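Arncombe toy library gets its Saturday-morning feel back with a new home on Mill Street

By Lajos Simon

If you have walked down Mill Street in the early part of August, you may have noticed that the old shoe repair shop has its lights on again. The brown paper has come off the windows, the door has been painted a cheerful yellow, and there is a handwritten sign taped to the glass that says "Come in, we're nearly ready." After two years of working out of a storage room behind the swimming pool, the Arncombe Toy Library has a proper front door of its own, and a good many families in this town are very happy about it.

For anyone who hasn't used it, the toy library works much the way the book kind does. You sign up, you get a card, and you can take home up to three things at a time – a puzzle, a train set, a box of dress-up clothes, whatever your child has set their heart on – and bring them back when the shine has worn off. Membership is $25 a year for a household, and grandparents can be added to a family card without paying extra, which I can tell you from my own experience is a kindness that gets used a great deal.

The move has been a long time coming. The storage room was dry and it was free, but it had no window, and parents with strollers had to come in through the side gate and down a ramp that iced over every winter. Nilton Muñoz, who has run the library since his own children were small enough to borrow from it, told me he used to keep a bag of salt by the door and a second one in his car.

"People were so patient with us," he said when I stopped by, in between showing a delivery driver where to put a stack of shelving. "They'd come in with snow on their boots and a toddler under one arm, and they'd still ask how I was doing. I wanted them to have somewhere nice to come to."

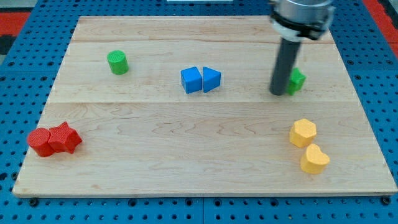
The new place has two rooms. The front one is for borrowing and returning, with low shelves so that the children can do their own choosing, and the back one will be a play space where families can stay as long as they like. Muñoz is especially pleased about the back room. In the old building you picked your toy and you left, and he always felt that half the good of a toy library was in the lingering – the parents getting to talk to each other while the kids worked out who had the fire truck first.

Rent on the shop is being covered for the first stretch by Plamudon, the hardware and garden store across the street, whose owners also gave the paint. (The yellow was the children's pick, by a show of hands at the last storytime, and I am told that purple came very close.) After that, the library will need to pay its own way from memberships, the spring toy sale and whatever lands in the jar on the counter.

There are some changes members should know about. Returns can now be dropped off in the evening through the hatch beside the door, as long as the item fits and all its pieces are in the bag. Anything with a battery still has to be handed over in person. Late fees are gone altogether. Muñoz says they never brought in much, and they made people embarrassed to come back, so there were puzzles out there that stayed on top of somebody's wardrobe for a year out of pure shame. If you have one of those, please do bring it in. You'll get a smile and nothing worse.

Donations are welcome too, though the shelves are well stocked with stuffed animals for now. What the library could really use is board games for older children, ride-on toys in good working order, and jigsaw puzzles that somebody has put together recently enough to be sure of the last piece. A sturdy coat rack would also find a good home.

The doors open at 10 in the morning, and on opening day there will be lemonade, a story corner and a chance to sign up for a card on the spot. Current members can keep using the cards they have. Parking is free behind Plamudon, and the ramp at the front is wide enough for a double stroller.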